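Equipment planning meeting, minutes (my notes, so blame me for the spelling)

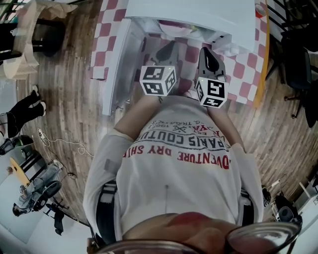 Both grippers at the white box, checkered tablecloth on.

July 6, 2022, upstairs at Otholm. Present: Oľga Vondráček, Stelios Kyriakidis, the two people from Dustell on the phone for the first half, and me taking notes. We started late again (parking).

1. Last time's minutes
Fine as they were, except I wrote that Batau had sent a quote and they had only promised one. Fixed now.

2. Hand-held grippers
This took up most of the meeting! We have been going back and forth on whether to buy more pairs or put the money toward a second arm, and Oľga came in with a pretty clear opinion, so I'll give it first. She wants four more pairs before we even talk about an arm. Her point is that the arm we have sits idle while we wait for demonstrations, and a second one would just sit idle next to it. Stelios mostly agrees but he is nervous about spare fingers. The dark ones wear at the tips and Yurchenko only sells them by the full set, and he'd like to see a price for tips alone before we sign anything.

Dustell said they can print the cubes for us, markers and all, as long as we send the pattern files ourselves. I asked if white is still okay under our lights and they said yes, matte only. I had glossy written down from the spring, so if anybody ordered glossy please tell me.

Agreed: four pairs, Yurchenko, as long as the total stays under the number in item 4. Stelios to call them about tips.

3. Tables and household stuff
Short one. Oľga wants more tabletop setups so we aren't collecting everything on the same checkered cloth. I like the checkered cloth, but fair enough, she's been looking at the recordings longer than I have. We said two plain cloths and one dark one, plus a couple more boxes with open fronts in different sizes. I'll go shopping for these with the office card and bring receipts this time.

Stelios brought up extension cords. He would like floor covers for them along the walking side of the room and I don't think anyone is going to argue with that. Added to the list.

4. Budget
We have 121 hundred left in the equipment line (I know that's a weird way to say it, but it's how the sheet is set up and I'm not touching the sheet). The four pairs should come to roughly 87 hundred with shipping. The cloths, boxes and cord covers come out of supplies, so they don't count here. Whatever is left stays put for chargers and repairs until Batau gets back to us.

Oľga asked whether the leftover could be moved to next year. I don't know! I'll find out.

5. Batau and the second arm
Still no quote. Stelios talked to their sales guy, who was friendly and vague. Delivery would be 90 days from the order, so even if we said yes tomorrow it wouldn't help us with the fall work. We parked it. Oľga would like it noted that she isn't against a second arm, she just wants it after the grippers. Noted.

6. Anything else
Storage. The shelves are filling up and four more pairs need somewhere to live and charge. Stelios will measure the wall and we'll see if one more unit fits.

To do
Stelios: call Yurchenko about tips, measure for shelving
Oľga: send marker files to Dustell, write up the list of table setups
Me: cloths, boxes, cord covers, ask about carrying money over, nudge Batau

Next meeting is the last week of July, same room, Oľga is picking the day.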